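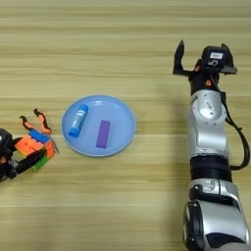

3.2 Small items and the shared plate

Print this section | E-mail this section

Desk items were the hardest group to sort in the Pirkmont study. Glue sticks, blocks, puzzle cubes and hand tools have no fixed home in most households, and they tend to gather on whatever flat surface is closest. We used a round plate as the gathering point for each layout. A plate has a low rim, so an item put on it stays in view, and its edge gives a clear line between what has been put away and what has not.

Each layout was set on a light wooden tabletop. The plate was light blue. We did not try to match the colour of the plate to the items, and in some layouts a blue item lay on it.
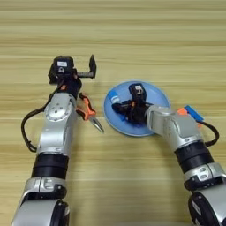 Figure 4. The plate, with pliers and a small orange-and-blue object on the table outside it.

Long tools were treated separately. Pliers like the pair in Figure 4 take up a good share of a small plate and leave little room for anything else. Under the Clinilcombe rules, a tool with handles may be left on the table if it lies clear of the rim. We kept that rule for all 90 layouts. Items resting on the rim were scored as outside the plate, and those cases are listed in Section 4.

E-mail the authors | Back to top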